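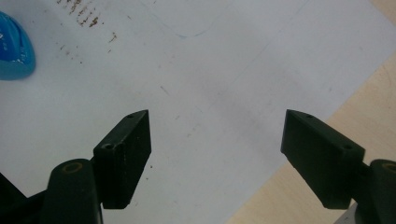 Haugland Hand Grippers, Pair: Review

Rating: 6 out of 10

The question I get most from readers with small shops is whether a machine can take over the packing bench yet. My answer after a month with the Haugland pair is no, but it's closer than it was when I reviewed the Orken arm.

The grippers are tools you hold, one in each hand. You do a chore with them, the software records how you did it, and an arm is supposed to learn the chore from the recordings. Haugland sells the pair without an arm. I ran mine with a Zudia, and used Purer to sort the recordings and train on them.

What the chore was

I picked bottle into box. It comes up in any stockroom and in most kitchens when the groceries are put away. A person does it without looking. I recorded 256 runs over several evenings and threw out 20 where I had fumbled, so the arm trained on 236.

Working with them

The first evening is slow. You lose your sense of touch, and a smooth plastic bottle turns in the fingers if you take hold of it too high. By Friday I was doing a run in up to twice the time my bare hands need, and it stayed there. My wrists were sore after an hour. The cables are stiff and you have to think about where they hang, mostly when one hand crosses the other.

The fingers close evenly and the pivots have no play that I could feel. The pad screws stayed tight all month. I would still like a softer pad for glass. 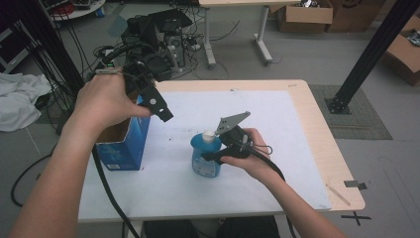 How the arm did

With the box upright and open, the arm got the bottle in on most tries. It was slow, but I could leave it alone. Turn the box a little and the results dropped. With the flaps left on, it pushed the box across the table and kept going — I had to hit the stop.

Folding a towel was worse. It never finished one.

Who should buy them

A shop that packs the same item into the same carton all day could get some use out of this setup now, with a person close by. For a home, wait. Putting away groceries means a different bag every time, and I saw no sign that the arm could handle that.

Haugland includes 2 spare pads and a decent printed manual. The carrying case is too small for the cables.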